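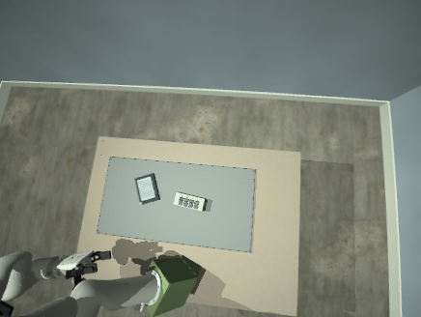

Open day at Trasovix fills the hall and the waiting list

19 Nov 2024

Our automation lab opened its doors this week, and what a crowd! By the time the coffee was ready there was already a line down the stairs, and the guest book closed the evening with 767 names in it (up from last year, when we ran out of pens instead of pages).

The biggest draw was Urkance, the simulated workcell where robots practice pressing buttons on a small control box. It sounds simple, and a boy in the front row told us so quite loudly. Then he tried steering the arm himself with the hand controller and needed 12 tries before he hit the button he wanted. He got a big round of applause and went straight to the back of the line for another turn.

Rosine Lacroix, who leads the project, ran the demonstration on the large screen and took questions the whole way through. The box has four buttons in a row, and the ones people asked about most were CALL, RETRY and SKIP. Visitors shouted out a button and the room watched the arm go for it. The side screen showed the view from the gripper, and plenty of people liked that one best, with the two black fingers right up close to the labels.
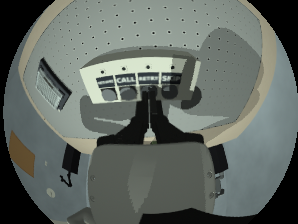

Several visitors wanted to know why we do this in simulation first. "You can move the box, turn it, change the light, and start over in a second," Lacroix said. "On a real table I'd still be looking for my tape measure." The team can run up to 1,000 practice rounds overnight, and in the morning they sit down with the ones that went wrong. Shadows falling over the buttons are still a headache, she said, and she was happy to show a few misses along with the good runs.

Next door, the Durán room had the Flundumik sorting line going all afternoon. It was noisy and very popular with the under-tens, who were allowed to feed it colored blocks and did so without a break until closing. Thanks to the two high school robotics clubs who came by bus and stayed to help stack chairs.

We couldn't fit everyone into the Urkance sessions, so there will be a second round in March, with more seats and a second hand controller. Sign-up opens on the events page after New Year. If you left a blue scarf or a child's left mitten in the Durán room, both are at the front desk.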